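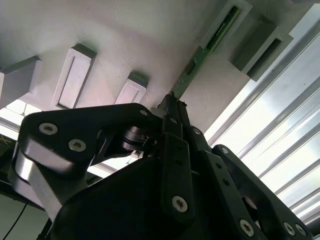 Strip cell: questions I keep getting

I look after the cell that puts circuit board strips into the white slotted blocks, and I answer the same handful of questions most weeks. So I've typed them up. If yours isn't on the page, come and find me or ask Neusa Batista on the late shift.

Who set it up?

Zoltán Sárközi did the frame and the first round of teaching, and I took over in July. The controller job is called Pledska, so if you see that name on the screen you're in the right place. Vatari is the old one. Please don't load Vatari!

How do I teach a new slot position?

Slowly, and by hand. Drop the speed right down, jog the strip up to the mouth of the slot and stop short. Then look at it from the side as well as from the front, because a strip that looks dead straight from the front can still be leaning. Save the approach point first and the seated point second. I did it the other way round for ages and Zoltán was very polite about it.

How hard should the fingers grip?

We run the grip setting at 36. I know it sounds low. Thomas Orlandini tried 51 one Wednesday and the strips came out with little marks along the edge, so back it went. If a strip is slipping, clean the fingertips before you touch the number – nine times out of ten they've picked up a bit of grease.

What do I clean them with?

A dry lint-free cloth, then a wipe from the tub on the shelf by the door. No spray near the pivots, please. It gets into the bearings and takes the grease with it, and then I get to spend my afternoon putting it back.

Which screws do I check, and how often?

All the hex-socket ones on the gripper linkages, every 3000 cycles. The counter is on the second page of the panel. Put a key in each one and feel for movement, you're not trying to tighten the life out of them. If one has worked loose, take it right out, clean the thread, add a drop of threadlock and refit it. Then draw a paint line across the head so the next person can see if it has shifted.

A strip has gone in crooked. Now what?

Pause, and don't press open straight away. With the fingers pressing the strip up against the white surface there's some bend in it, and it can spring out when you let go. Support it with a gloved finger, open the gripper, back the arm off and slide the strip out the way it went in. If the slot has a burr on the lip, tell me which block it was.

Do I need to re-teach after changing the fingertips?

Yes, every time, even if it's the same type of tip. You can get away with checking just the first and last positions, and if both are good leave the rest alone.

The arm stops halfway and says "path limit". Is it broken?

Almost never. Have a look at the cable first. If it has slipped out of its clip it can tug at the end of the move. Clip it back, reset, and run one cycle at low speed before going back up to 100 per cent.

Can I move the rails a tiny bit to get more room?

No! Sorry. Every taught point is measured from that frame. If you really are short of space, talk to me or Marisa Bellini and we'll book a proper stop for it.

Where are the spares?

Grey cabinet, second drawer, in the box marked Kiani. Tips on the left, screws on the right. If you take the last of anything, write it on the lid.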